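# Progress report, April – table and snack corner, Rilavetti house

To: Edvin Nordin
From: Joar Björklund 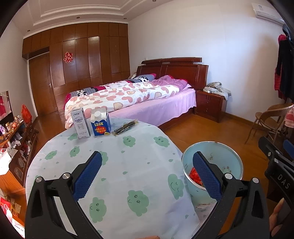 The work in the second half of the period was mostly on the small round table and what is kept on it. We have tested the daily clearing routine in 2 rooms, as agreed in the plan. In total 167 clearings were written in the log, and 58 of them included drink cartons.

**What is done**

- The cloth with the green cloud faces is now the fixed one for this table. It hangs over the edge, so the person who clears must take care not to pull it.
- Milk and other cartons have their place on the far part of the table, standing side by side. Snack packets lie to the right of them.
- The light blue bucket stands by the table and has a red plastic bag inside. The bag is changed after the evening round.

**What is late**

The shelf from Løken has not arrived. Until it comes we keep unopened cartons in the kitchen, and this makes the morning setup slower than I promised in the last report. I have written to Mimby about a smaller shelf, but their price was above our budget line and I did not order.

**Money**

Spending follows the plan, except for cloths. We bought two extra ones, because washing takes longer than we thought. I ask for your permission to move this cost to the line for consumables.

**Next period**

We will write the routine on one page for the staff at Enow – short sentences, large letters – and try it with people who have not seen the rooms before. Please tell me if you want to read the page before we print it.

Joar Björklund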